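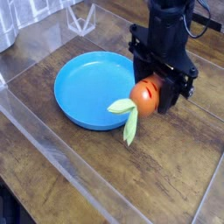
FAQs / Fork and Shock Servicing

How often should I have my fork serviced?

For trail riding, we suggest fork oil and seals every 40 hours of riding. If you race, or ride mostly in sand or mud, halve that. Riders who don't keep an hour meter can go by the season: once before it starts and once in the middle.

What about the shock?

The shock holds less oil than the fork and works it harder, so it should be done at least as often. A lot of bikes come in with fresh fork seals and a shock that has never been opened. If the back end feels good for the first few minutes of a ride and then starts to kick, the oil is probably due.

Can I send just the suspension, or do you need the whole bike?

Either is fine. Most customers outside Billivby take the parts off and send them in. If you bring the whole bike to the workshop, there is an extra charge for removal and refitting, and we ask that you wash it first. Bikes that arrive caked in mud go to the back of the queue.

How should I pack my parts?

Drain nothing and loosen nothing. Wrap each fork leg separately in bubble wrap or old towels and put both in a long carton with the axle lugs well padded. The shock can go in its own box or in with the fork, as long as metal isn't touching metal. Take off the spring only if you want to keep it at home. Put a copy of your job form inside the box, not taped to the outside. Boxes with no form inside are set aside until we can work out whose they are.

How long will it take?

Allow 7 working days from when the parts reach us. Revalving can take longer if we need to order springs. July is our busiest month and turnaround does blow out, so book ahead if you have a race coming up.

Do you service all brands?

We service all the common Japanese and European motocross and enduro forks, and the full Celtora range. We don't work on road bike suspension or mountain bike forks. For anything older, get in touch before posting it — seals for some models are no longer made.

What is the difference between a service and a revalve?

A service returns the suspension to how it was set up when it was in good order. We strip it, clean it, replace the oil, seals and worn bushes, and put it back together with your settings unchanged. A revalve alters the shim stacks to suit your weight, speed and the sort of tracks you ride. Every revalve includes a service.

Do I need new springs?

If you weigh 76 kg in your riding gear, the standard springs on most full-size bikes will be close. Riders well above or below that should have the sag measured before spending money on valving. The right spring rate makes more difference than any clicker setting.

How much does it cost?

A fork and shock service together is $400, including oil and seals. Bushes, springs and damaged parts are extra. If the job is going to cost more than the quoted price, we ring you before doing any further work.

Is the work guaranteed?

Seals we fit are covered for three months against leaks. The cover doesn't include seals cut by nicked fork tubes or by dried mud under the wipers. Revalves come with one free adjustment in the same period — you pay the freight.

Where should I set my clickers when I get it back?

Start with the figures on the card that comes with your parts. Ride at least two sessions before changing anything, then move one adjuster at a time, two clicks each way, and write down what you did.

Can I drop parts off somewhere closer?

Yes. Billau Motorcycles and Nikolaidis Off-Road both take parts for us over the counter and send them on. Ask for a job form when you get there.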